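読了時間：4分
印刷する｜メールで送る

飲料陳列棚 定期点検チェックリスト（所見付き）
対象：Unora店 売場内 白色陳列棚（左右2連）
棚メーカー：Okex
点検日：2024-02-29
様式番号：501

判定記号
○ 適合　△ 経過観察　× 要是正　－ 対象外

1. 本体・据付

1-1 支柱の垂直　○
下げ振りにて確認。中央支柱、左右とも傾きは許容内。

1-2 支柱の変形・打痕　△
中央支柱の下部に台車の接触によるとみられる打痕1か所。深さは軽微で、棚受けの掛かりに影響なし。次回も同じ位置を確認のこと。

1-3 アジャスターの接地　○
全数接地。ロックナットの緩みなし。

1-4 転倒防止金具　×
右連の固定ねじ1本に空転あり。増し締め不可。下穴を埋めて打ち直すか、固定位置を40 mm上へ移す。是正までの間、右連の最上段への補充は行わない。

2. 棚板・棚受け

2-1 棚受けの爪の掛かり　○
全段、爪が奥まで入っていることを手で確認。

2-2 棚板のたわみ　△
三段目で左右とも前縁中央にたわみ。限度値内ではあるが、前回より増加。荷重は下段へ移す方向で検討。

2-3 棚板の水平　○
前下がりなし。

2-4 前縁の鋭利部・塗装剥離　○
二段目右の端部に小さな剥離。素地の露出なし。

2-5 荷重表示　×
表示ラベルが旧様式のまま。Plondascombe倉庫で使用している新様式に貼り替える。

3. 陳列状態

3-1 商品の前縁からのはみ出し　○
容器底面が棚板内に収まっていること。手前に引き出した際に戻し忘れが出やすいので、補充後に側面から見通す。

3-2 重量配分　△
棚ごとの荷重は商品の本数より奥行き方向の詰め方で決まる。点検者は前列だけで判定せず、後列の充填を必ず見ること。
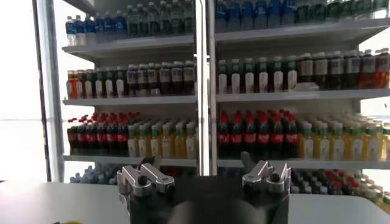 三段目の荷重は、棚板1枚あたりの許容値に対して余裕が小さい。左右とも赤キャップのコーラが連の左寄り、緑キャップの黄色いボトルがその右に並び、右連の黄色いボトルは奥へ数列入っている。この段を満載で運用する場合は、奥側1列を空ける。配列自体は変更不要。

3-3 異品種の混在　△
二段目右の右端付近、濃茶色のボトルの区画に赤みのあるオレンジ色のものが数本入っている。安全上の支障はないが、補充時に取り違えのおそれあり。区画を分けるか、仕切り板を追加。

3-4 最上段の取り出し高さ　○
踏台なしで手が届く範囲。補充作業は踏台を使用し、隣の棚板に手を掛けない。

3-5 直射日光　△
窓に近い。5月以降は午後の棚面温度を測定し、記録を添付すること。遮光フィルムの要否はその結果で判断。

4. 周囲

4-1 通路幅　○
補充台車を置いた状態でも基準を満たす。

4-2 床面の段差・濡れ　○
異常なし。床マット端部のめくれなし。

4-3 照度　○
棚前面、床上1 mの位置で300 lx以上。

4-4 消火器・避難経路の見通し　○
棚側面への掲示物の張り出しなし。

5. 是正事項のまとめ

1-4 転倒防止金具：優先。施工はOcampoへ依頼済み。完了後に再点検し、本票の写しに結果を追記する。
2-5 荷重表示：ラベル入荷後、11日以内に貼り替え。
3-3 混在：次回補充時に対応。仕切り板は在庫品を使用。

備考
・2-2のたわみは必ず商品を載せた状態で測る。空棚の値と混同しないこと。
・前回票では二段目と三段目の記入欄が入れ替わっていた。段は上から数える。
・最下段の棚板下は清掃時に別票で確認する。

当サイトではCookieを使用しています。閲覧を続けると、Cookieの使用に同意したものとみなされます。［同意する］［設定］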